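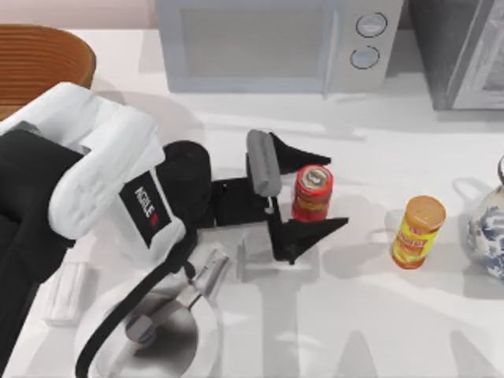 From: Begoña Montoya
To: flusten-users
Subject: Re: [flusten-users] Planner refuses grasps that look fine in the viewer

Hello Aurelio, hello all,

I have spent most of Saturday on this and I think I can answer two of your three questions. The third one I can only answer in part. I am replying to the list and not just to you, as Covadonga asked about the same thing in July and never got a proper reply.

Aurelio Lorente wrote:

> We are moving our kitchen table scene from the old planner to Flusten
> and have run into trouble with the cans. The scene is the usual one:
> microwave at the back, the brown bowl, the teapot, a red can and a
> yellow can, two arms. The left arm is asked to go to a pre-grasp pose
> beside the red can with the gripper open, then move in along a
> straight line and close.
>
> The pre-grasp pose is reached every time. The straight line move then
> fails with "start state in collision" in 56 runs out of 300. In the
> viewer there is clear space between the fingers and the can when it
> fails. I have stepped through it frame by frame and I can't see
> anything touching.
>
> Three questions:
>
> 1. Is the planner checking against something other than what the
> viewer draws?
>
> 2. If I turn off checking between the gripper and the can, the
> failures go away, but then on a few runs the fingers knock the can
> over on the way in. Is there a setting between "on" and "off"?
>
> 3. With the second arm loaded, planning for the first arm takes much
> longer, even though the second arm never moves. Is that expected?
>
> Scene file and a log are in the usual place.
>
> Aurelio

1. What the planner checks against

Yes, it is checking against something else. The viewer draws the visual meshes. The planner uses the collision shapes, and unless you say otherwise those are built at load time by wrapping each mesh in a convex hull. For a can that makes next to no difference. For your gripper it makes a lot, because each finger in your model is a single link with an angled shape, and the hull fills in the hollow side of the angle. When the gripper is open wide the filled part ends up on the inside, which is where the can is about to be.

You can see this for yourself. Start the viewer with

flusten view --shapes collision scene.yaml

and the hulls are drawn in place of the meshes. I loaded your scene, put the left arm at the pre-grasp pose from your log and looked at it both ways. With the visual meshes there is a gap to the red can. With the collision shapes the upper finger overlaps it slightly. The overlap is small, which is why you get it only some of the time. Your pre-grasp pose is sampled inside a tolerance, and a sample on the far side of the tolerance is clear while one on the near side is not.

The pad is a separate matter. It is attached to the upper finger as its own link, so it gets its own hull, and that hull is fine. But the padding value in your config is applied to every link of the arm, pad included. Padding on a surface that is meant to touch things is rarely what you want. I would set it to zero for the pads and the fingertips and leave it alone for the rest of the arm.

The better cure for the fingers is to split them. There is a tool for it:

flusten split-mesh --parts 3 finger.stl

It cuts the mesh into pieces and makes a hull for each. Three parts per finger was enough on your model. I tried more and the planning time went up with no change in the result. Put the output files in the collision section of the gripper description and leave the visual section as it is. Remember to delete the cached hulls afterwards, or the loader will go on using the old ones without a word. I lost an hour to that.

With split fingers and no padding on the pads I ran your test again, 300 runs, same seeds. No start state failures.

2. Something between on and off

The setting you turned off is the pair rule for gripper and can. It is a plain yes or no for the whole of the plan. What you want is to allow contact only on the last stretch and only for the parts that should touch. You can do that by splitting the move into stages, each with its own rules:

stages:
 - name: approach
 goal: pregrasp_red
 allow: []
 - name: move_in
 type: straight
 goal: grasp_red
 allow:
 - [left_pad, can_red]
 - name: close
 type: gripper
 allow:
 - [left_pad, can_red]
 - [left_tip_upper, can_red]
 - [left_tip_lower, can_red]

In move_in the pad may touch the can but the tips may not. If a tip would clip the can on the way in, the planner now has to find another line or report a failure, and you get to know about it before anything is knocked over. The names above are the ones in your file. Anyone copying this will need their own.

Please note that the allow list does not carry over from one stage to the next. Each stage starts from the default rules. People have asked for it to carry over and I can see why, but I would not like it to be the default. A rule that was allowed for one short move and then stays in force for the rest of the task is the kind of mistake that is very hard to find later.

There is also a second cause for the knocked cans in your log, and it has nothing to do with the rules. The straight line move is checked at fixed steps along the path, and your step is set rather large. Between two checked points the finger can pass through the edge of a can and come out again. Bring path_step down. In the log I counted 2,529 collision checks for one of the longer plans, which is not many, so you have room to make the step smaller before you notice the cost.

Keep an eye on the yellow can while you are at it. It is not part of the grasp, so it stays under the default rules, but if you later widen the pre-grasp tolerance towards that side the arm will have it to think about too.

3. The second arm

This is the one I can only half answer. Loading the second arm adds all of its links to the scene, and every link of the first arm is checked against every one of them. It makes no difference to the planner that the second arm stands still. It does not know that it will.

You can tell it. Put

static: true

under the second arm and its links are merged into the fixed part of the world, together with the table and the microwave. Checks against fixed things are much cheaper, as the tree for them is built once. Take the line out again as soon as you want both arms to move, or the first arm will plan around a place where the second one used to be.

That brought the planning time down when I tried it, but not all the way to what I get with the second arm removed. I don't know where the rest goes. One guess is the cable. Your model of the second arm has a cable on it, and it is one long curved mesh. As a single hull, that takes up a good deal of empty air between the two arms, and the planner may be working hard to stay out of a space that is in fact free. I have not had time to test it. If you want to, take the cable out of the collision section for one run and compare. If that turns out to be the cause, a chain of short capsules along the cable would do better than the hull.

Abilio Urquijo knows the tree code much better than I do, so Abilio, if you are reading, please correct anything I have got wrong in this part.

Two smaller things I noticed in the scene file

The folded cloth has a collision shape but no physics, so the planner steers round it although the arm could pass just above it with no harm. If you don't mean to pick it up, a flat box is enough. The mesh you have there is one of the heaviest in the whole scene.

The microwave knobs are separate links with free joints. If nothing in your task turns them, fix the joints. They add two more moving bodies to every check, for nothing.

About the Govesetti loader

Yolanda Collado asked off the list whether scenes saved from the Govesetti editor have the same trouble. They do. The editor writes out visual meshes only and leaves the collision section empty, so you get the single hull for everything, the bowl included. If you ever want to put something into that bowl, be warned that as a single hull it has a lid. Run split-mesh on it first, and with more parts than for the fingers, as a bowl is a hard shape to cut up well.

I have put the changed files next to yours, in a folder called marin-fixed, named after the machine here and nothing else. The changes are in separate commits, so you can take the finger split without the stages if you prefer. I have not touched the controller settings. Everything above was run in simulation only, so please go slowly the first time on the real arms, and check that the opening of the real gripper agrees with the model before you trust the smaller padding.

If somebody on the Wirkville set-up could run the same test with their own gripper I would be glad of the numbers. I would like to add a warning to the loader for when a hull is much larger than the mesh inside it, and I need a few more models to find out where the limit should be.

Regards,
Begoña

_______________________________________________
flusten-users mailing list
To leave the list, send an empty message with the subject "unsubscribe".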